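Notebook, soft goods and room layout
August, started 8.40 in the morning

Carrying on from the cushion question, which I had hoped would be dead by now. Gertraud wants a decision on whether we keep the yellow one with the gold leaves in the set or send it back to Jevthorpe with the others. My view going in is that we are making too much of a cushion. I'll try to write down what I think and why, so that when this comes up again in the autumn somebody can read it instead of asking me.

What Jevthorpe claims: the Flitia cover is "hard wearing and colourfast", the metallic print "will not lift in ordinary use", and the filling "returns to shape". I don't believe the first, I half believe the second, and the third depends entirely on who has been sitting on it. Their sheet says the fabric was rubbed 4,000 times with no visible change. Rubbed with what? A finger? Another cushion? It doesn't say. I wrote and asked and got the same sheet back with a nicer cover page.

Also not convinced by the case for the big room. The argument was that we'd have space and could leave things where we put them. We have space. We also have everybody else, the long desk at the back, the tall rack which fills up with whatever people are carrying when they walk past it, and that brick wall, which makes every fabric look warmer than it is. I held a swatch against the bricks and then against the white wall on the other side and would have sworn they were two different colours. Any note in this book about colour taken before we agreed on a spot should be ignored, mine included.

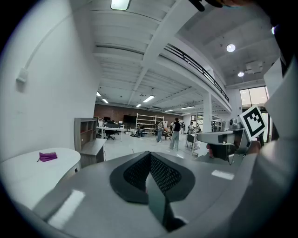 So the spot is now the white round-edged table by the grey cubby unit. Gertraud wanted the long desk. I said no, too many people through there and the monitor throws its own light when it's on. We didn't quite agree but she let me have it for now. If the readings come out odd I expect to hear about it.

The purple cloth question, briefly. It has been used as a dust cover, a padding layer and a thing to wipe the table with. Those are three jobs and it should have one. Crumpled cloth under a cushion changes how the cushion sits, and then we write down that the cushion leans, and it's the cloth. I propose it lives in the cubby unit, second row, and comes out only for dusting. I've proposed this before.

The cubbies themselves: I was told they were labelled. They have labels in the sense that someone printed labels. Tseng's delivery (the small towels and the spare covers) went into whichever one was emptiest. I moved it all to the bottom and wrote it on the sheet.

9.55

Cushion proper. Things I am prepared to put my name to:

The gold pattern is the shiny sort and it shows handling. Tilt it by the window and you get dull patches where people pick it up, mostly at the sides. Gertraud says it came like that. I have the note from when it was unpacked and it says "print even all over", in her writing, so we'll have to differ.

It will stand up on its long edge against something. It won't stand up alone for any useful length of time, whatever the sheet says about firmness. I gave it 8 goes on the flat table and it went over on every one. Against a curved edge it does better than against a straight one, which I didn't expect and don't fully trust. Could be the curve, could be the floor being level at that end of the room.

Pressing it at both sides and letting go: it comes back, slowly. Squeeze it in the middle and it comes back more slowly still. The Plorkell cushion we had in spring was quicker and cost less, and I said so then.

Seams are good. I looked for something wrong with the seams and couldn't find it, so fair is fair.

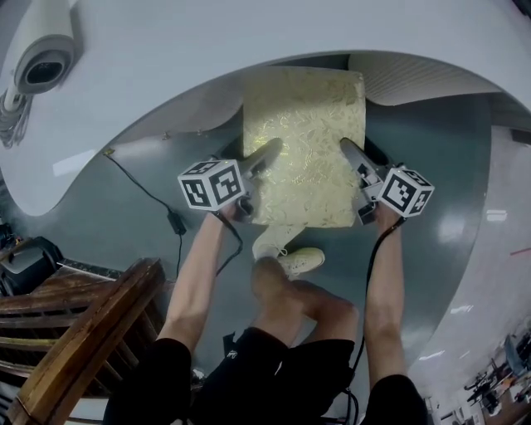
Yellow Flitia cushion, upright against the curved desk, held at the sides.

On the floor position: I'd argued for doing it all at table height, and I still think table height is kinder to the knees. But sitting down in front of the curved desk does let you come at the cushion from both sides without leaning over it, and I was wrong to call it a waste of a morning. It was a waste of part of a morning.

Two things to sort out at that desk before we use it again. The thin black power cord that comes off the left side and runs over the floor needs to be taped or moved, because I've caught my foot on it once already and I'm not the clumsy one here. And can we please sweep. A pale cushion set down on its edge picks up whatever is there, and if I find a grey line along the bottom seam I will have to write that the fabric marks easily, which might be unfair to Flitia.

The washing result. I'd been putting this off. The spare cover (same pattern, same batch if the label is to be believed) was washed at the low setting and dried flat. Width across the middle before was 81 on the tape, in half centimetres, because that is the tape we've got. After, the same. So it doesn't shrink, or it doesn't shrink once. One wash proves very little and I don't want it quoted as "passed". Gertraud has already quoted it as passed.

The gold looked the same to me afterwards. I compared it with the unwashed one against the white wall, not the bricks. I'd like someone with younger eyes to do it as well, and without being told which is which.

Where that leaves us

Keep the yellow one for now, on the grounds that it's the only patterned cushion with a decent seam, and that sending it back means filling in the Jevthorpe form again. I don't accept the 4,000 rubs. I don't accept "returns to shape" without a time next to it.

To do:
tape or reroute the cord by the curved desk
sweep that end
purple cloth into the cubby, and leave it there
redo the cubby labels to match what's inside
wash the spare cover 9 more times before anyone says colourfast
ask Jevthorpe what they rubbed it with (again)
find the other tape measure

11.20, added later. Gertraud has read this and says the unpacking note was about a different cushion. Possible. There's no number on it. From now on the cover number goes at the top of every note, and I've written it on the inside lid of the box as well. The old notes stay as they are.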